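5.3 Recording the latch check with the wrist camera

Use this procedure to collect the close-range image sets for the Prenix latch-state classifier. It assumes the arm has been homed (section 3) and the Oldale chassis is clamped in the bench fixture with its side cover off. Results from sets recorded any other way can't be compared with the Jemside baseline.

CAUTION: Disconnect the chassis from mains power and wait for the supply to discharge before you move the arm into the work area. The gripper fingers are conductive at the fasteners.

1. On the Tovar controller, load motion profile 4. The speed limit drops automatically and stays down until the profile is unloaded.

2. Jog the wrist to the tray approach pose. Stop when the full row of blue retention latches is in the live view along with the mounting bracket behind the tray. Both fingertips should show at the bottom of the picture.

3. Set the exposure to manual, 2000 microseconds. Don't use auto exposure. The ribbed metal wall throws back enough light to darken the latches, and the classifier reads a dark latch as closed.

4. Check the colour balance against the blue of the latch tops. If they look grey or purple, repeat the white reference in section 4.2.

5. Set each latch by hand to the state given on the trial sheet. Keep your hand out of the work area once the arm is enabled.

6. Enter the latch states in the label file before recording. Latches are numbered from the left, starting at 1. Enter 0 for flat and 1 for raised.

7. Press Record. The controller stores 123 images per trial while the wrist makes small offsets from the approach pose, then returns to the start.

8. Open the last image and compare it with the label file. If they disagree, discard the whole trial. Don't edit the labels afterwards.

Note: The labels printed on the black strip by the latches are too small to read at this distance. The method doesn't use them.

Note: If the controller reports error 1082, the wrist has reached its tilt limit. Back off, re-seat the chassis in the fixture and start again from step 2.

Trials with one raised latch are the hardest for the classifier at steep wrist angles, where the raised frame can hide its neighbour. Record these at the standard approach pose first, then at the two alternate poses in Table 7.

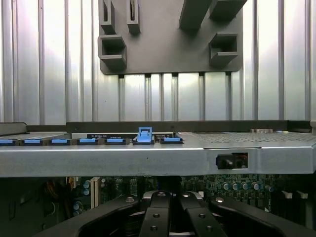

Figure 12. Wrist camera view at the tray, latch 6 raised (label file entry 0000010).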